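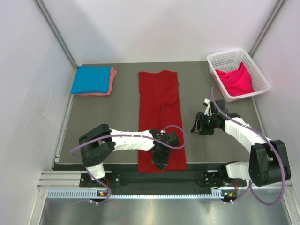
*Red one still to fold, blue and pink done.*

**Thanksgiving food: what counts as Canadian?**

**wimex_4:** Planning the menu for next year at the Endport hall. 200 plates. I want butter tarts and tourtière, no pumpkin pie.

**Ladefoged:** Tourtière is Christmas. Pumpkin pie stays.

**zanness:** Disagree, we had it every October growing up. Raisins in the tarts?

**wimex_4:** No raisins.

**Ladefoged:** Then they're just syrup in a crust. Do 2 trays of each and label them.

**zanness:** Nanaimo bars travel better anyway. I took some to the April potluck and brought home an empty tin.

**wimex_4:** Fine, 2 trays with raisins. Still no pumpkin.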